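Home | Station Guides | Data Notes | Downloads | Contact

Category: Backyard Weather Stations / Set-up

Section 2. Siting the Shboul temperature sensor and checking your own record

Most home stations read too warm. Owners then compare them with the official figure for the county, find a gap, and decide that somebody is cooking the books. Maybe somebody is. Before you write to the newspaper, rule out your own patio.

You will need the sensor, its radiation shield, the mounting pole, a tape measure and a notebook. The box also holds a plastic "quick mount" for walls. Leave it in the box.

1. Pick a spot over short grass, as far from walls, parked cars and air conditioner vents as your yard allows.

2. Set the pole so that the sensor sits at chest height. A roof is a bad place for it, whatever the sales leaflet says.

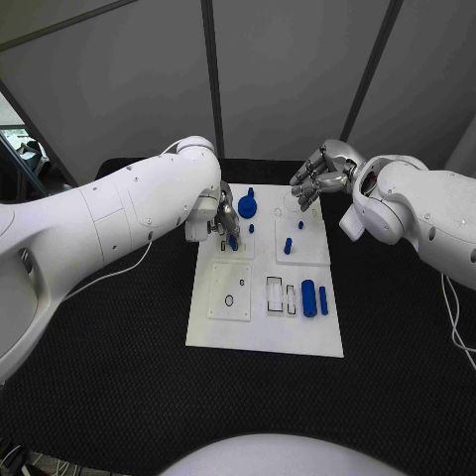

3. Slide the shield over the sensor until it clicks. Do not paint it. I have seen people "touch up" a shield with leftover house paint and then trust the readings to a tenth of a degree.

4. Press and hold RESET for 10 seconds. Wait for the green light, then let the station run overnight before you write anything down.

CAUTION: Disconnect the power lead before you move the pole. The lead on the older Mindalska base is not sealed at the plug end.

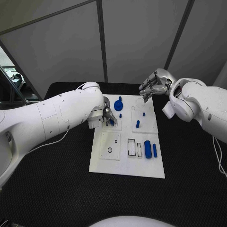
Krum Georgiou

2.1 Comparing with another station

5. Find a neighbor station at a similar elevation. The Rastville station is the one most owners here use. It is 200 feet above the river, and cold air drains away from it on clear nights, so don't expect your low to match.

6. Compare daily highs and lows separately. An average of the two can look fine while both are wrong.

7. Write down anything that changes near the sensor, such as a cut tree or a new driveway. If you change the sensor itself, start a new file. I don't accept a "corrected" series unless the raw one is kept next to it, and neither should you.

Note: The Hedovholm software has a box marked "Homogenize." It is turned on when you install the program, and the help page doesn't say which method it uses. Turn it off.
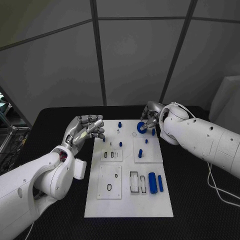
Fig. 2-3. Two arms over the board.

2.2 What your record can and can't tell you

8. Don't fit a trend line to one summer. Owners send me these every September with an arrow on the end. A single hot season says very little about climate in either direction, and the same goes for a cold one.

9. If your station dates from 2000 or so, check whether the original shield is still on it. Yellowed plastic soaks up more sun, and a slow upward creep in the highs may be nothing but that.

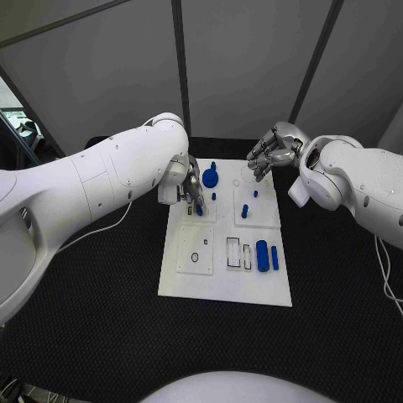 10. Export the raw file once a month and keep a copy off the computer. The station's memory overwrites the oldest readings without asking.

Note: A reading that agrees with what you already believed needs the same check as one that doesn't. I include myself in this.

If the high still runs warm after step 9, go back to step 1 and measure the distance to the nearest wall again, with the tape this time.

Section revised 23 June 2024

Contact the editor | Copyright Rastville Weather Notes | Back to top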